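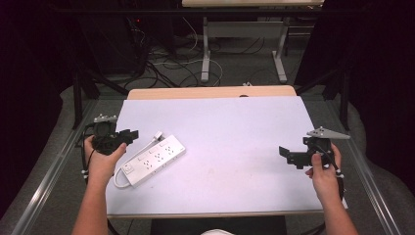

Test the Grippers on a Power Cord First

Most gripper comparisons start with a block or a cup. I think that is a waste of a morning. Any two grippers will look the same on a block. Put a white power strip on the board, leave its cord in a loop, and ask a person with a gripper in each hand to deal with it. The differences show up fast.

At Flollard we tried two hand-held models this way, the Rinder and the Evell. Over the trial we logged 342 attempts with the strip. On paper the Evell wins. It opens wider and costs $385 less per pair. Po-yen Man preferred it for the first hour and then stopped picking it up. The jaws were fine on the strip itself but kept letting the cord roll out from between the fingers.

I also think people worry too much about the jaws and too little about everything attached to them. Each gripper carries a tracking bracket on top and trails a cable past the wrist. A bracket that sticks out changes how close the two hands can get. A stiff cable pulls on the wrist all day. Spec sheets leave both out, and I would take a softer cable over another few millimeters of opening.

Carleen Treloar disagrees with me and wants a fixed set of blocks so that results can be compared between labs. She has a point about the comparing. I would still run the cord first and buy the Rinder.

Contact | © 2020 Flollard | Back to top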